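Gallery: Working rules at the kitchen bench
Dovness Automation Workshop

The kitchen bench is the most shared piece of equipment we have, and over the winter the rules for using it had drifted. In February, Parveen Mughal and Boonmee Yensuk sat down with the old sheet, which had grown to 13 rules, and cut it to 9. The new sheet is posted by the door and copied below in shortened form, with pictures of the work it covers.

Rules 1 to 4 deal with the table. Put out the items on the task card and no others. Keep cables off the part of the table where objects get picked up or set down. Food items stay on the table between runs unless the card says to clear them. Anyone reaching over the table stops the arm first, even to straighten a plate. 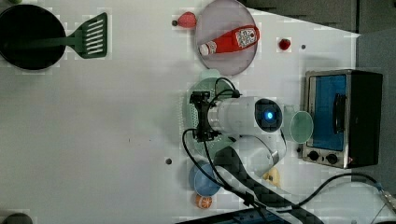 Rule 5 took the longest to agree on. The Groltov checklist we used before asked for a full reset after every run, and most people skipped it when they were busy. The new wording asks for a reset after every 3 runs, or right away if something has been knocked off the table. The person at the controls signs the log. If two people are working, the second one reads the task card out loud before the arm moves.

Rules 6 and 7 are about speed and contact. First runs on any new card are done at the slow setting. The arm may touch cookware and dishes but should not press down on them, and a run that ends with the fingers stuck against an object is written up the same day. Boonmee keeps the forms in the Ersoy binder – please don't start a second one.

Check the view from the wrist before closing the fingers on anything with a rim. Thin edges are easy to miss from the side, and we have replaced enough finger pads already.

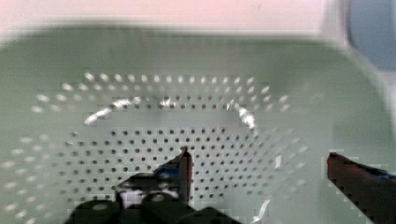 Gripper open over the green colander, wrist view.

Rules 8 and 9 cover the end of the day. Park the arm, wipe the table, and put the items back in the Gullis crate with the task card on top. Anything cracked or chipped goes to Parveen – not back in the crate.

Comments on the new sheet can be left in the log. The next review is set for when the current log is full.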